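Folding, and what my aunt would say about it

I have a bad habit with towels. I take them from the line, carry them inside on my shoulder, and put them down on the first flat place I meet. After that they can stay there for two days. In my aunt's house in Thrissur this was not possible. Yamuna Kartha, my mother's elder sister, folded everything while it still had some warmth of the sun in it, and if you came into the room while she was folding, you also folded. There was no discussion.

I was thinking of her in September, when I moved to the smaller flat and had to decide how much cloth one person needs. I took everything out of the old cupboard and put it on the bed. It was a high pile. There were bath towels, hand towels, kitchen cloths, two tablecloths that I have never used, and a bedsheet from a set whose other pieces disappeared many years ago. I made tea and looked at the pile for some time before I touched it.

The new flat has one shelf for linen, and it is 31 centimetres deep. I know this number very well now. My old way of folding a bath towel (in half, in half again, then again until it looks small enough) gave a shape that came out over the front of the shelf, so that the door did not close. I pushed, and the door came open slowly by itself in the night, with a noise which I did not enjoy.

So I had to learn another way, at my age. I asked my friend Pavithra, who has worked in hotels, and she showed me on the telephone with a kitchen cloth, because her own towels were in the wash. You fold the long side in three parts, like a letter. Then you bring the two short ends to the middle, leaving a small space between them, and close it like a book. She put it on the shelf with the round side to the front. "Now you see only the back of the book," she said, and she was very satisfied with it, as if she had written the book.

Mine did not look like that. The first fold into three is the difficult part for me. If the first third is a little too wide, the last third does not cover it, and by the end you have a towel with an ear. Pavithra told me to put my hand flat and to push the air out from the centre to the sides before each fold. I had never thought about the air. I did it six times with the same blue towel and the sixth one was nearly good, so I kept it on the top of the pile, where visitors can see it if they open the wrong door.

My neighbour Elango Namboodiri has a different opinion. He rolls everything. He told me on the stairs that a rolled towel takes less place and has no lines in it, and he invited me in to see his bathroom basket. I must admit that it looked very nice. But he lives with thin towels, the kind with almost no weight, and mine are the thick sort that I bought when I was cold all the time in my first winter in this country. I tried to roll one and it opened again by itself, quite slowly, like somebody waking up.

Now I want to say something about where one folds, as this made more difference to me than the method. On the bed it does not work well. The bed is soft, the towel sinks a little, and the blanket moves together with it when you pull. The floor is hard but my knees do not like it. For two weeks I folded on the ironing board, and a big towel hangs down on both sides there and slides away while you are looking for the corner. What I wanted was something square and low, which I could stand next to and reach across without walking to the other side.

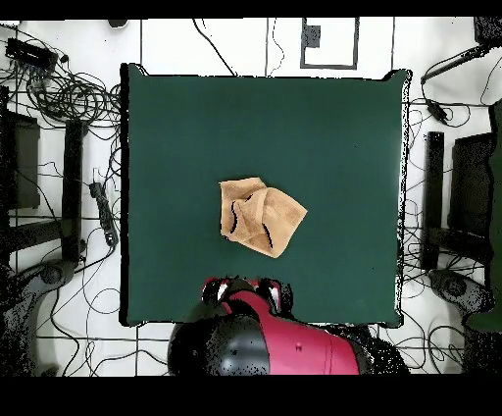 A towel that has been dropped and left is harder to fold than one which comes straight from the line, and I think this is because you must first find out what shape it has. Before you can make any good line, you must undo the bad ones. The light brown one on the green tabletop is a good case of it: one corner points out to the right, so that is where I would begin, but across the middle the cloth lies over itself in several dark creases. My aunt would take such a towel by two corners and shake it once, hard, with a sound like a clap. I do it more gently, by opening it out on the table and pulling each side towards me until it is flat, and only then do I start with the three parts. It is slower. A cloth under the towel helps too, I have found, as long as you hold that one still with your other hand.

I gave away the two tablecloths in the end, and most of the kitchen cloths. The lonely bedsheet I have kept, and I cannot explain this well. The shelf is full but the door closes. The blue towel is no longer on the top, because my sister-in-law Malathi came to stay and used it, quite naturally, as it was the nicest one. She folded it afterwards in her own way, in four, and put it back, and it comes out over the front of the shelf again by the width of a finger. I have left it like this until she goes home.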